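I've been going through the wardrobe since the start of January and I'm up to the trousers. The move to the flat in Pevine is a couple of months off and the new bedroom has one built-in, 2 shelves and a short rail, so a fair bit has to go.

Ljubica Nikolaidis lent me her old Favberg suitcase, which holds more than mine. I packed it with winter jumpers first and weighed it on the bathroom scales. It came in at just under 30 kilos, so I took the coats out again and put them in a box with the spare doona.

Jeans are the thing I've never had a system for. I used to hang them, then I stacked them on a chair, and for most of last year they lived on the floor. My aunt's method is to fold one leg over the other, tuck the crotch point in so you have a straight edge, then fold in thirds from the hem. They stand up in a drawer that way and you can see every pair. Thin ones flop a bit. Heavy denim is fine.

## Where I do the folding

The ironing board is already packed, so it all happens on the bed. A checked sheet on its own is too soft and everything slides about when you press down on it. I want something flatter underneath, and the brown woven mat in the middle of the bed does the job well enough for the dark grey jeans. It came from a shop in Prarkia years ago and was meant for the floor. The shorts and the work pants are next, then the drawer of odd socks, which I've been putting off.

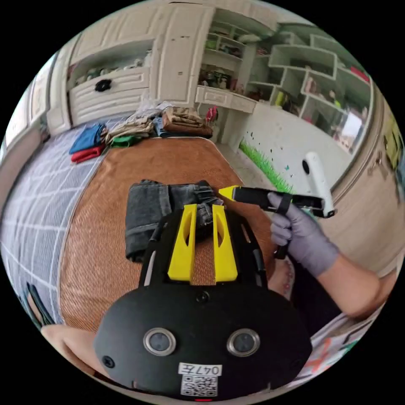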